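Subject: Re: Saker arm with the Brinness folding plan, worth it?
From: Walter Muñoz
Date: 21/02/2019

8 replies 2 shares

Ruby-Lee wrote:

> Hi all,
>
> Has anybody here had their hands on the Saker table arm yet?
> I'm looking at the bundle Giraldo is selling, which is the arm,
> the Skullelo software, and the Brinness plan where they train it
> on your own linens. The plan is $79 a month and the arm is on
> loan for as long as you pay.
>
> We rent out the upstairs rooms and I fold fleece throws, towels
> and pillowcases until I can't see straight. The sales page says
> it will pick up a throw from wherever it was dropped and leave
> it folded on the table. The video is very convincing. My sister
> says that's what videos are for.
>
> I know a few of you have done robot stuff at work. Is this real?
> Would you put one in your house? And what is the catch with the
> plan, because I've read the terms and I still can't tell what
> happens if it just doesn't work on my things.
>
> Thanks,
> Ruby-Lee Mudgway

Ruby-Lee, your sister has the right idea.

I've had the same bundle since November, so I can answer most of this. Short version: it's real in the sense that a real arm comes in a real box and moves. Whether it does the job on the sales page depends a lot on how hard you squint at the sales page. I'd go back and watch that video again with the sound off. The throw is a light color, it's lying on a dark table, the table has nothing else on it, and the throw was "dropped" in a way I have never managed to drop anything. Every corner is showing. If a guest left a throw like that I'd figure they had already started folding it.

Setup first. The arm itself I have no complaints about. It clamps on, it's quieter than I expected, and it stops when you put your hand in the way. I tested that more often than the manual wants you to. The Skullelo part is where the evenings go. You have to do the calibration before it will run anything, and if you bump the table you have to do it over. The manual says "a slight movement is tolerated." I would like to meet the person who decided what slight means. My dog walking past was too much on at least one evening.

Then the training. The Brinness plan works like this: you drive the arm through the job by hand with the controller, they collect those runs, and some days later you get an update that is supposed to know your linens. The page calls this "teach it once." You don't teach it once. You teach it until your wrist hurts, and then you get an email asking for more variety. When I asked what variety meant I got a list: different starting piles, different light, different things on the table. Fair enough as far as robots go, I suppose, but none of that is on the sales page, and you are the one paying them while you do it.

The item that gave me the most trouble is the one you asked about, fleece throws, and black ones worst of all. Towels have a hem it can find. Pillowcases are thin and have square corners. A black fleece in a heap has no edges to speak of until you start pulling at it, and the folds all go into the same dark. I can sort it out by feel without thinking. A machine going by what it sees has a much harder evening ahead of it. And people who rent rooms or have kids don't clear the table first. There's paint tins, a basket, a mug, a bag from the store, that globe, and a blue cup standing right on the fleece. If the thing is going to earn its keep, it has to cope with a table like that.

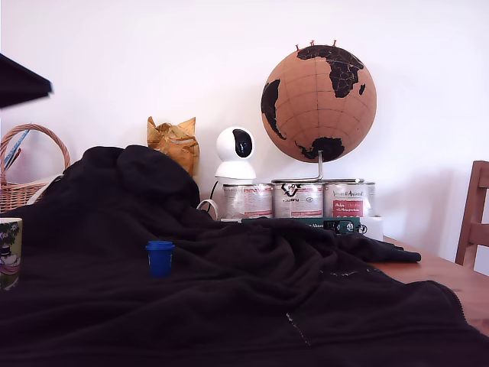 Jhair Cusi told me off-list that I'm being too hard on it, and that his folds towels well enough that he's stopped redoing them. He also said the trick is to give it a clean surface and one kind of thing at a time, and that he wouldn't ask it to do fleece at all. I believe him about the towels. But read that again as a buyer. The advice from the happiest customer I know is to tidy the table before the tidying machine starts, and keep blankets away from it.

When I sent Brinness a question about things left on top of the cloth, the answer was that the folding program "assumes the item is free of objects." So I asked whether it would stop if the item wasn't. It depends, they said. Sometimes it asks for help on the app. In my house it mostly went ahead and pulled. I had a spoon go on the floor and, another evening, half a glass of water go into a stack of clean pillowcases. After that I only ran it while I was in the room, and at that point I was watching a slow machine fold a towel when I could have been folding the towel.

On speed, since you fold a lot: I didn't sit there with a stopwatch, but I'm faster, and I'm not fast. The argument they make is that it doesn't matter how slow it is because you're off doing something else. That would be a good argument if I could leave the room.

Now the plan, because I think that's where you should be most careful. I went through the terms with Amparo Inga, and these are the bits that bothered us.

The money-back part covers the arm. It does not cover the arm being bad at your laundry. "Performance on customer items will vary" is in there, and as far as either of us could tell that sentence does all the work. If it never learns your throws, the arm is still not faulty.

The minimum term doesn't start when the box arrives. It starts when they send the first trained update. Mine took eight weeks to come, what with the extra runs they wanted and the holidays. I paid for those weeks too. I'm told that was in the order summary and I'm sure it was.

The runs you record are theirs to keep, with the camera footage. You can ask for them to be deleted after you leave, but "derived improvements" stay. Think about where your table is and what's on the wall behind it, and what guests leave lying around. I moved a calendar and a pile of mail. Maybe you don't care about that, plenty of people don't, but you have paying guests upstairs and I'd at least want to know who's in the shot.

Updates can make it worse. That isn't in the terms, that's just what happened to me. It had gotten decent at hand towels and then an update came down and it went back to grabbing them in the middle. Support rolled it back when I complained. They were polite about it, I'll give them that, and the person I dealt with clearly knew the product. I only wish I hadn't been the one to find out.

Heriberto Guzmán asked me the other day if I'd feel differently had it been sold as a hobby kit. Yes, I would. If Saker put the arm in a box with Skullelo and said it's a nice arm, you can teach it some things, have fun – I'd have written a friendly note to the list and that would be the end of it. I like the arm. What I don't like is a sales page that talks to somebody with a pile of throws and a sore back as if her problem has been solved, and then a monthly charge while she helps them solve it.

If you still want to try it, here is what I'd do before giving Giraldo a card number.

Ask them to show it on your stuff. Bring a throw, the darkest one you have, and drop it on their table yourself. Don't let the salesperson straighten it. Put a cup on it and see what they say. I asked for this when I was already a customer and was told the demo unit "isn't set up for fleece," and I should have taken that for the answer it was.

Ask in writing what counts as trained. They won't want to give you a number and I wouldn't trust one if they did, but they should be able to say what happens if you think it isn't done and they think it is.

Ask what the arm does when it's unsure, and whether you can set it to stop every time. On mine that setting exists but it's buried, and it comes turned off.

And ask to pay by the month with no term. They said no to me. They may say yes to you if enough people on this list keep asking, and I'd think a lot better of them for it.

For the amount of folding you do, I'd honestly rather see you spend the money on a high table so you aren't bent over, and pay the kid next door for the busy weeks. I know that's a boring answer. If your towels outnumber your throws and you have a table you can keep clear, Jhair's experience might be closer to what you'd get than mine, so write to him too and get the other side.

I have mine until the term runs out and then it's going back, unless the next update surprises me. You're welcome to come by and try it before then. Bring the throws. I have coffee and a long extension cord.

Walter

P.S. To whoever asked in the earlier thread, no, it can't do fitted sheets. I asked. They have it down as "planned."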